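Durkport tightens rules on small items handed in as lost property

2 May 2024

Durkport town council has approved a revised procedure for lost property, covering jewelry, watches, keys and other small items handed in at public buildings and on town buses. The new rules take effect at the start of next month and replace a procedure that had been amended several times without being rewritten.

Under the revised text, each item must be entered in a single register on the day it is received. The entry must state the place of the find, the time, the type of item and any engraving or serial number. Until now the bus depot at Fosberg and the front desk at the town hall kept separate registers, and an owner who asked at one location was not always told about items held at the other.

The holding period for items of low value is set at 34 days. Items of higher value, including precious metals and any watch with a legible serial number, are held for longer and are checked against police reports before release. The value threshold is listed in an annex to the procedure and will be reviewed each December.

"The main change is the register," said Naveed Bugti, who heads the council's records office. "The periods are close to what we had before. The difference is that a person now has to ask only once." 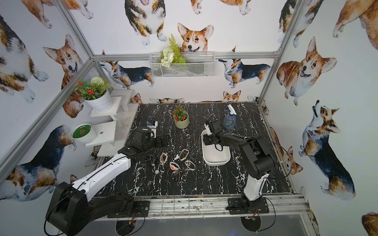
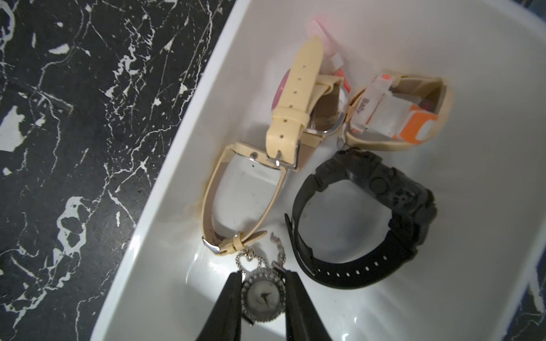
Wristwatches are in the category that requires a serial number check.

Claimants will have to give a description of the item before it is shown to them. For a watch, the description must include the color of the strap and the face, and at least one further detail, such as a scratch, a repair or an inscription. A receipt or a dated photograph is accepted in place of the further detail. Staff may refuse release if the description does not match the entry, in which case the claimant has 29 days to submit additional evidence in writing.

The council has dropped the handling fee for items returned within the first week. After that a flat fee applies, regardless of value. Postage is charged separately and is limited to addresses within the country. Items containing lithium batteries will not be mailed.

Storage will be moved from Fosberg to a locked room in the Urkorgate building, which already houses the town archive. Small items will be kept in numbered envelopes and larger ones on open shelving. Perishable goods are excluded from the procedure and will be disposed of on the day of receipt, as before. Identity documents are also excluded and will be forwarded to the issuing authority.

Unclaimed items will be offered at public sale twice a year. The register software, supplied by Kütt, generates the sale list automatically once the holding period has ended, but each entry must be confirmed by a member of staff before the item is released for sale. Phones, tablets and storage media are not sold. They are sent for destruction, and a certificate is filed with the register entry.

Entries from the two existing registers will be transferred before the start date. Items already in storage keep the holding period that applied when they were handed in. The Urkorgate counter will be open on weekday mornings, and inquiries can be made by phone or in writing. A printed copy of the procedure and its annex is available at the town hall front desk.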